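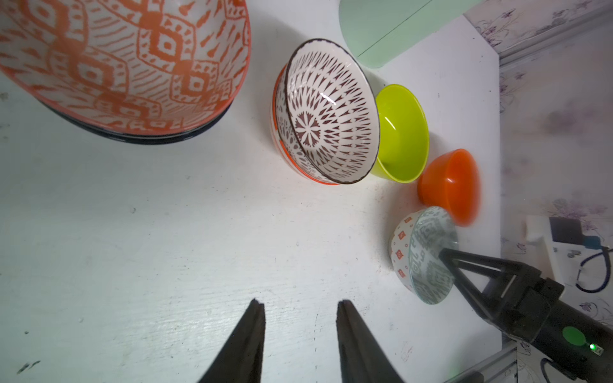 From: Reet Toom
Date: April 2, 2018
Subject: Re: Bowl handling, draft rule on mixed materials

> The Likix draft sets one grip force limit for all tableware. Can Utena
> work to that, or do we need separate limits for plastic and ceramic?

Separate limits, please. A plastic bowl will flex before the force reading settles, and a glazed one will slip or chip. We ran 1,066 cycles under the single limit and logged 9 drops, all ceramic.

I would also add a clause on bowls lying on their side. The draft assumes every item stands upright – ours often do not. Proposed wording: "The gripper shall not close on a rim until the opening direction has been confirmed."

Where two arms share a table, keep 50 mm between fingertips unless a handover is in progress. Manalo already works to this figure.

Reet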